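Filed under: Tutorials > Hands and Grippers

Comparing Two Robot Hands on a Peg Board

If you have two hands that fit the same arm, the spec sheets won't tell you much about which one to keep. A peg board will. I ran the Tresa hand against the older Britholm hand this way in July, and the steps below are the ones I would follow again.

Start with the board. Lay the sheet flat on the table and tape the corners. Put the small pegs at the far end and the big pieces close to you, so the easy grasps don't get in the way of the hard ones. Mark the start position of every part with a pencil. You will be resetting the board all day, and a part that creeps over between runs will spoil your numbers.

Next, home both arms and check the cables. Leave enough slack for a full wrist turn. On my first try a cable pulled tight at the end of the reach and I blamed the hand for it.

Set the hover pose before you set any grasp. Bring each hand over a far corner of the sheet with the fingers curled and the palm tipped down, then save that pose. Every run starts and ends there. Use the same pose for both models, even if one of them looks awkward in it. 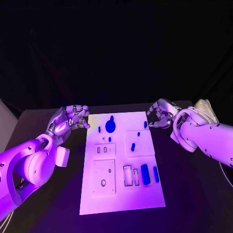
Now teach the pinch. Close the thumb and fingertips slowly over a small peg until they touch it, and note the motor current. Add a little more for the lift. The Britholm hand needed nearly twice the closing current of the Tresa before it held a thin peg without slipping.

Run the pegs first, then the cylinders. For each part, write down:

- whether the hand picked it up on the first try
- whether it turned in the fingers
- whether it went in the slot without help

Allow three tries per part, then move on. Don't change any settings in the middle of a set. If you have to, throw the set out and start over.

Lighting matters if a camera is guiding the arm. Colored light can hide the edge of a slot, so do one full set under the light you plan to work in and another under plain white. Keep the two sets on separate pages.

My results: the Tresa was better on thin pegs, and the Britholm was better on the large cylinders, where its wider palm helped. I kept the Tresa on the left arm. Ketill Thygesen tried the same test at Vukenbridge with a Yoshida controller and got the same order on the pegs, though his cylinder scores were closer.

Before you swap hands, save the joint offsets to a file with the hand's name in it.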